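Groltum Robotics Club – Minutes of the Regular Meeting
April 13, 2020. Present: 20 members, both coaches. Minutes of the last meeting approved with one spelling fix.
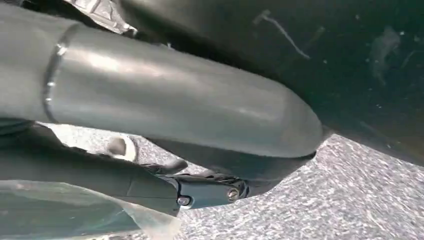
The Skinner team asked whether the underbody task still counts toward the season total, as the rules posted in September only mention the battery and wheel tasks. The coaches confirmed that it counts. The rules page will be corrected.

1. Underbody inspection project

The task is to bring the arm under a parked car, follow the exhaust pipe to its end, and get close views of the weld seam and the fasteners nearby. No contact with the car is allowed. The wrist view is the only one the driver may use during a scored run.

The software group reported on the seam finder. It does well on bare pipe and badly near heat shield foil, where creases get marked as seams. The group has 1108 labeled views so far. Of these, 57 were pulled out at the last check for wrong labels and will be done over. The group wants more views with foil next to the pipe, and more with plastic sheeting near the lower parts, before the next round of training.

There was a long discussion about bright ground. When the arm looks out past the end of the pipe, the exposure drops and the dark panels lose detail. Two fixes were proposed: lock the exposure before the arm goes under, or add a small light on the wrist. The light adds weight and a cable. Locking the exposure costs nothing and will be tried first.

Members asked if scratches and dust on the undercarriage panel should be labeled. Decision: no. Label seams, screw heads and brackets only. Anything else goes in the notes column.

2. Arm and mount

The Flilleck team rebuilt the wrist mount with a shorter bracket. The old one stuck out far enough to limit how close the arm could get to the pipe. The new one has passed its fit check on the bench. The drawing in the shared folder is still the old version and needs to be replaced.

The elbow joint has play in it again. The set screw was tightened before the meeting, and the team will put thread locker on it this time. If the play comes back, the joint comes apart and the driving schedule moves by one session.

Speed limit under the car stays where it is. A motion to raise it was made and seconded, discussed, and voted down.

3. Safety

Engine off, key out, parking brake on, wheels chocked. The car must have been parked long enough for the exhaust to cool before anyone starts a run. No member goes under the car for any reason. If the arm gets stuck, the driver hits the stop and a coach backs the base out by hand.

Loose plastic was brought up as a snag risk. Drivers are to keep the gripper closed near any sheeting and back away along the same path they came in on.

4. Wastetetti

Wastetetti, the club's sorting robot, has been parked while the arm project uses the good controller. The younger members would like it running again. Agreed to order a second controller, up to the amount set aside for spares. Until it arrives, Wastetetti work is limited to the conveyor and the bins – no powered runs.

The conveyor belt still drifts to the left. A new roller is being printed.

5. Budget

The parts account stands at $1000 before the controller order. Outstanding: cable sleeve, thread locker, two spare servo horns. All approved. The request for a second tablet was tabled.

6. Other business

Label guide to be rewritten on one page with the decisions from item 1.

The storage cabinet has to be locked after every session. It was found open again.

Teams that want practice time with the arm should sign up on the sheet by the door, one slot per team until everyone has had a turn.

Action items

Software group: redo the 57 labels, collect more foil views, test locked exposure.
Flilleck team: upload the new mount drawing, fix the elbow set screw.
Skinner team: draft the one-page label guide.
Coaches: correct the rules page, order the controller.

Meeting adjourned. Next meeting at the usual time and place.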